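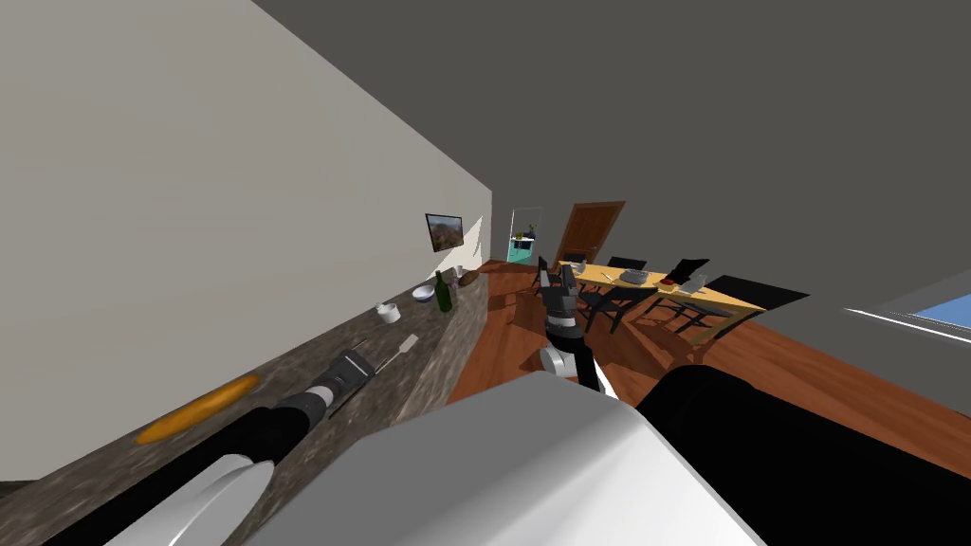
How Do You Teach a Robot to Do a Kitchen Job?

A robot does not know what a spatula is for. It has motors, sensors and a computer, but somebody has to show it what to do. One way is to let a person drive the robot through the job while the computer keeps a record. This is called teaching by demonstration.

Practice in a pretend kitchen

The kitchen on this page was made by a computer. So was the robot, with its white body and two arms. Its left gripper is just above the stone counter, close to something that looks like a spatula. A cup, a bowl and a green bottle stand farther back.

At the Niden robot workshop, children can try a program called Galonum. The driver holds one controller in each hand. Move your left hand and the robot's left arm moves the same way. Squeeze the trigger and the gripper closes.

If you drop a bowl in a pretend kitchen, there is nothing to sweep up. You press a button and start again.

What the computer writes down

Galonum saves 10 records every second. Each record says where the arms are, how far the grippers are open and what the robot's camera sees. A job that takes 28 seconds makes 280 records.

One try is not enough. If the robot only sees one example, it may copy that exact path, even when the spatula has been moved. For the spatula job, drivers at Niden recorded 85 tries. They moved the objects between tries so the robot would have different cases to learn from.

Teaching by hand

Some real robots can be taught without controllers. The teacher holds the arm and pushes it gently along the right path. The joints measure how far they turn. Zinda, a small one-armed robot at the workshop, learns this way. It took six tries to show it how to put a block in a box.

Words to know

Gripper: the part of a robot that holds things.
Joint: a place where an arm can bend or turn.
Simulation: a pretend world run by a computer.
Teleoperation: driving a robot by remote control.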